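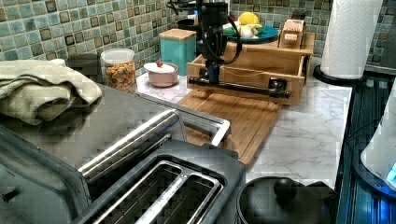 After our June item on clearing kitchen tables, more of you wrote in about counters than about anything else we have run this year, so counters it is. I have been living with mine for a good long while now, and I will admit that I am not a bare-counter person and never will be. I like my breakfast things where I can reach them half asleep. The toaster stays out, the big steel one with the two long slots, and the cereal stays out too, in a clear canister with a white lid so that anyone can see the fruity rings are running low before the morning they are needed. The teal canister with the wooden lid went over by the tiles mostly for its color, I confess — it picks up the greens in the mosaic so nicely that I would keep it there empty.

What has helped me most is giving everything a back row and a front row. Lidded things go to the back, where a few crumbs won't bother them, and the front is kept for whatever you are working on. A cutting board can live flat on the counter if you use it every day, and mine does, but if you only bring it out for Sunday bread you might be happier with it standing up in a cupboard.

Then there is the matter of the catch-all. Every kitchen I have ever loved had one. A plain pine box, open at the top, does the job better than a basket in my experience, as you can wipe it out in a minute and it doesn't catch on the sleeves of your cardigan. Ours at the Nedby house measures 44 centimeters along the front, and I would not go bigger, or you will simply fill it.

Towels I have given up on. I have bought hooks, I have bought a rail, and still the green one ends up draped wherever there is a warm spot to drape it. Do unplug the toaster and let it cool first, please, and keep the cloth off it when it's in use!

Our August swap table will be at the Tipoki hall again, and canisters with their lids still matching are very welcome.

Sent to 131 subscribers on Jul 6, 2024. You are receiving this newsletter because you signed up at the Plinach household fair. Unsubscribe or change your preferences at any time.

Comments (3)

breadandbutter: The back row idea is a good one. My counter is only deep enough for a row and a half, but I tried it with the tea and sugar and it already feels calmer.

hillside_gran: Do you find the clear canister keeps cereal crisp? Mine goes soft in six days, lid or no lid.

moss_kettle: I'll bring six jars in August. Four have lids.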